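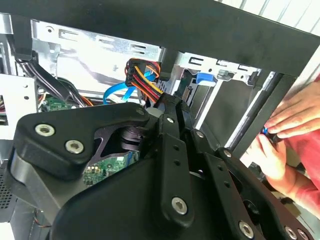 Plollcombe Robot Club: our spring project in pictures

Hello and welcome to the gallery page! I'm Bevan Doolan and I help run the robot club at Plollcombe, which meets in the old science block once school's finished for the day. We've had a brilliant few months and I promised the parents I'd get some of it up here before the end of March, so I'm only slightly behind.

For anyone new, our big project this year is called Rewi. Rewi is a robot arm with a gripper on the end, and the job we've set ourselves is to get it helping with old desktop computers: pulling out leads, pressing release tabs, lifting out drives, that sort of thing. We get given a lot of dead PCs (keep them coming, please, though maybe not all in the same week) and stripping them by hand is fun for the first few and then your fingers start to hurt.

It's also a really good thing to learn on. Everything inside a PC is fiddly and everything is a slightly different shape, and there's always a cable in the way of whatever you want to get at. If you can get a gripper to behave in there, you can get it to behave pretty much anywhere.

The gripper in the computer

The picture at the top of the page is my favourite, taken right down at the gripper as it reaches into the open side of the case. Have a look for the bright blue tab on the drive bay bracket, just behind the middle link. Blue tabs have become a bit of an obsession at club! The hands coming in from the right have got a little blue and black tool on the go, and I love that you get people and robot in the same small space.

The other thing I'd point out is the cables. There's a power lead hanging down near the top with its red, yellow, orange and black wires, and the two blue SATA cables curving across behind it. Wires like those are what make this so hard. A metal bracket stays where you left it, but a bundle of wires moves every time you so much as breathe on it, and then all your careful positions are wrong and somebody has to go back to the laptop and start nudging numbers again.

A few notes for the people who always ask me about screws

I know who you are. Yes, those are hex screws on the gripper, and yes, you'll want a proper set of keys if you're building something like it at home. Get decent ones. The cheap ones round off, and then you're stuck with a screw that won't come out and a Sunday-best language problem. We keep ours in a tin with the lid taped on, and the rule is you put the key back before you pick up the next one. It's the only club rule I'm properly strict about, apart from no crisps near the keyboards.

How we work

We split into 3 groups. One lot write the moves, one lot look after the mechanical side, and the last lot do the testing and keep the logbook. Everybody swaps over at half term so you don't get stuck with the job you like least. The logbook has turned out to be the best bit of the whole project, if you ask me. There are more than 200 entries in it now, including a very long one about a connector that would not let go, with drawings.

Next up is Gernix, the regional meet-up, where we get 2 goes at a stripping task in front of the judges and everyone else's mums and dads. The points go up to 900, and I'm not making any predictions, but I would like to beat the team from Pruten. They're lovely people and they were insufferable about it last time.

Want to join in?

Doors open at 4 o'clock and we pack up at 6. You don't need to know any coding and you don't need to bring anything, though an old jumper's a good idea because that room is never warm. Beginners start by taking a PC apart with their own two hands, so that they know what they're asking Rewi to do, and then move on to driving the arm by remote once they're happy with where everything lives.

If you've got an old desktop going spare, leave it with the school office with my name on it. Please take the hard drive out first if it's got your family photos on!

Bevan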